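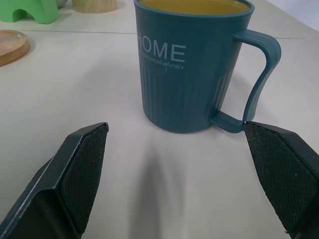

Grillonell Wrist-View Grasping Kit

Grillonell is a two-finger gripper package from Nuklow for labs that study grasping from a wrist camera alone. It comes with crosshatched grip pads, a camera bracket and the Entwistle policy, trained on household objects.

Method
Entwistle picks a grasp point from the wrist view and updates it 8 times a second as the arm closes in. No overhead camera or depth sensor is used. For mugs, the policy chooses between the handle and the body, and keeps the fingers wide until the last stage of the approach.

Results
We tested on the Prornorance tabletop set, which has 22 objects, including filled mugs, wooden pieces and toy blocks. The policy lifted 21 of them on the first try. Filled mugs were scored separately for spills. Body grasps spilled less than handle grasps, and ribbed mugs slipped less than smooth ones.

In the box
Gripper with two fingers
Spare grip pads
Camera bracket and cable
Entwistle weights and test scripts

Notes
Setup takes nearly 7 hours with calibration. Arm and controller are not included. Replacement pads are sold separately.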